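Gremar Demonstration Collection: Frequently Asked Questions

Maintained by Angus Matheson. Last revised 12 June 2021.

What is being collected?

Demonstrations of a two-arm beverage task, for training a manipulation policy. The current release holds 409 accepted episodes. Each covers some portion of the sequence: holding a paper cup while it is filled, lidding it, and seating it in a cardboard carrier.

What does an episode contain?

Joint positions, gripper opening, commanded targets and synchronized video from the wrist cameras and one fixed camera. Each episode also carries a task string and an operator code. Colour calibration is stored once per session and not repeated in each episode.

Are blurred wrist views removed?

No. A single view can be largely unreadable for a stretch while the other views remain usable, and the policy will meet the same condition at run time. We reject an episode for blur only if all views are affected at once.
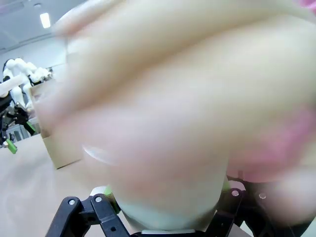
Wrist view with heavy motion blur; cup-like item between the fingers, second arm at left.

Wrist video is stored at the native frame rate. If you downsample, do it after alignment with the joint log - the Kadlec loader does this by default, the older Skiltisari scripts do not.

Why use two arms?

The carrier is light and moves when a cup is pushed into it. One arm steadies or repositions the carrier by its handle, and the other brings the cup. Single-arm trials were run in November and 13 of them are retained in a separate folder for comparison. They should not be mixed into the training split. 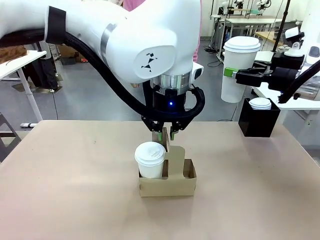 Handle grasps are labelled separately from cup grasps. The approach is near vertical in both of the labelled handle classes, and the closing force is set lower than for a filled cup. Annotators mark the first timestep of contact and the first timestep of lift. Where contact cannot be judged from video, the gripper current trace is used.

Why is a person in some episodes?

Pouring is done by hand. The arm's part is to present the cup and hold it still, so these segments are labelled "hold" and the person's motion is not an action target. Faces are masked before release. There are 279 episodes with at least one hold segment. 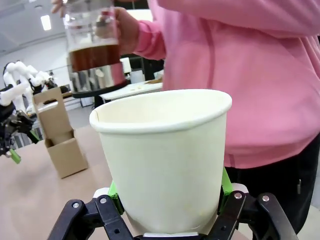
Can I request the rejected episodes?

Yes, on written request. Rejected material is supplied without annotation and with the reject code only. Allow almost 2133 GB of storage for the full archive.

Which licence applies?

Research use only. Derived model weights may be published; raw video may not be redistributed. Organizations holding a Selteck agreement should refer to the schedule attached to it.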